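About Parnance

Parnance makes paper lamp shades and sheer curtains for small rooms. Lindiwe Tshabalala runs the paper side, and Wian Venter cuts and hems the fabric. The workshop has 2 benches and a stockroom.

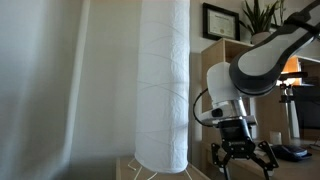
The catalog lists 114 items. Illo is the floor and table lamp line, with paper over a wire rib. Tito covers unlined curtains, cut to order. Replacement shades ship flat in 4 sizes. Orders close each June for stocktaking.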